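Ticket 446 – Drovik D3 SATA SSD drops off the bus under sustained writes
Status: Open
Opened: July 15, 2025
Site: Daladbridge office

Symptom
Drive disappears from the operating system partway through large sequential writes. Reads are unaffected. Cold boot restores it; warm restart does not.

Environment
Zakow small-form-factor desktop, factory BIOS defaults. Drive is the secondary volume, NTFS, used as a scratch disk for video exports. Boot drive is NVMe and has logged no errors.

Log
1. SMART data pulled after a cold boot. Reallocated sectors zero. CRC error count rising – up by 5 between the first and second dropouts.
2. Replaced SATA data cable. CRC count stopped rising. Dropouts continued.
3. Moved drive to port 3. No change in behaviour.
4. Disabled link power management in the BIOS and in the Windows power plan. Time to failure got longer, but the export still failed.
5. Updated drive firmware using the vendor utility. Utility reports success, version string unchanged after reboot. Repeated with the same result.
6. Connected drive to the Bañuelos bench dock on its own power supply. Full-capacity write completed without error.

Assessment
Flash and controller look sound on external power. Suspect voltage sag on the shared SATA power lead, which also feeds the optical drive and the front fan. Firmware mismatch is a separate fault and may need its own ticket.

Next steps
Disconnect the optical drive and repeat the write test. If it passes, fit a dedicated power lead. Keep exports on the network share until this ticket is closed. Warranty return is on hold; coverage runs to the end of September.

Attachment 1 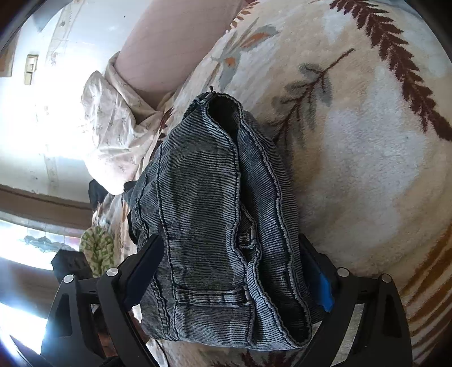
Bañuelos: Check the version string again after a full power-off. On this series the new firmware only loads once the drive has lost power, so a reboot will keep reporting the old one. I'd leave it off for a minute or so before running the write test – otherwise you're still testing the old code.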